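Safety Rules for Robots and the People Who Build Them

A robot is a machine that can sense something, make a choice from its program, and then move. A robot does not know that a finger is in the way unless a person has given it a means to find out. For this reason, every workshop that builds or repairs robots follows written rules. The rules on this page come from the Duseo Learning Workshop and are taught to all visitors between the ages of eight and twelve.

What is a standard?

A standard is a rule that many people have agreed to follow in the same way. You use standards every day. A light bulb fits a lamp because both makers followed the same measurements. Standards for robots say how fast an arm may move near a person, where a stop button must be placed, and what warning labels must say.

Who checks?

At Duseo, each new machine is tested before it is used near visitors. Our teaching robot, Neltik, has a checklist of 41 items. An adult reads each item aloud and a second adult does the check. If one item fails, Neltik stays switched off until the fault is repaired, and then the checklist begins again from the first line.

The four workshop rules

1. Power off first. Unplug the machine before you open it or touch its wires.
2. Keep the distance. A yellow line on the floor marks the space a moving arm can reach — up to 100 inches from its base. Stay behind the line while the machine is on.
3. Know the stop button. Find it before you begin. Anyone may press it at any time, and no one will be in trouble for pressing it.
4. Use the right tool. A tool that is too large can slip and damage a part or cut a hand.

Why hands still matter

Many parts of a machine are small and close together, and a person often has to put them in place or adjust them. This is slow work. Good practice is to sit down, keep the tools you need within reach, and work on one part at a time.
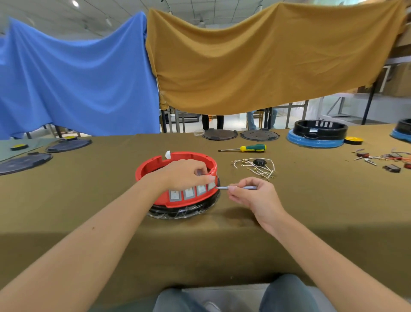

One visitor to our Majimbun branch asked whether a robot could simply be told all the rules, so that people would not have to learn them. A program can hold a rule such as "stop when the gate is open," and many do. The gate switch, however, can break or come loose. People must know the rule too, so that they notice when the machine does not obey it.

Words to know

Sensor: a part that measures something, such as light, heat, or distance.
Hazard: anything that could cause harm.
Inspection: a careful check made by following a list.

Children under 18 must have an adult with them in the Hotau Room whenever a machine is running.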